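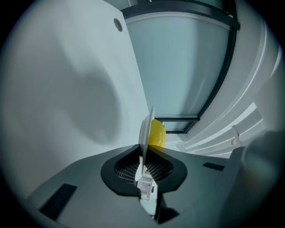 Gripper pads, small white part down in the notch

Re: [growers] corn maze path width + when to cut

quick reply, on my phone between loads

> We're putting in a maze for the first time, 3 acres behind
> the barn at Plasdale. Planted both directions like you said.
> Questions -- how tall is too tall to cut the paths? And how
> wide do you make them? My brother in law says 4 ft is plenty.
> Also do we charge for it seperate or put it in with the
> pumpkin wagon?

Cut early. Knee high at the latest, we go in when it's barely over the boot. Wait till it's chest high and you'll be dragging stalks out by hand for a week, plus the stubble is murder on strollers. Ask me how I know.

4 ft is too narrow. Leaves fill in by September and two families can't pass. We do 6 on the main loop and a bit less on the dead ends. Wheelchairs too, dont forget.

Mow the paths 2 more times after the first cut. Or run the tiller down them if it's dry enough. Ours never is.

Exits -- put in more than you think. We had one way out the first year and a kid got the pukes right in the middle. Now there's a gap on every side with a rope across it.

Seed, we used the Melnychuk short season again, stood up fine in the wind. The Kerkex stuff next to it went over flat in August. Might of been the low spot tho.

Price: keep it separate. We had 744 through in October on a $3 wristband and over 50 of them never went near the pumpkins at all. If it was in with the wagon we'd have lost those.

Rastero still has the maze signs, the number posts, on the back page of there catalog. Order now, they run out.

Will send our map when I find it. Got to go, truck's here

> Any advice welcome, starting to think we bit off too much

You didn't. Just cut it this week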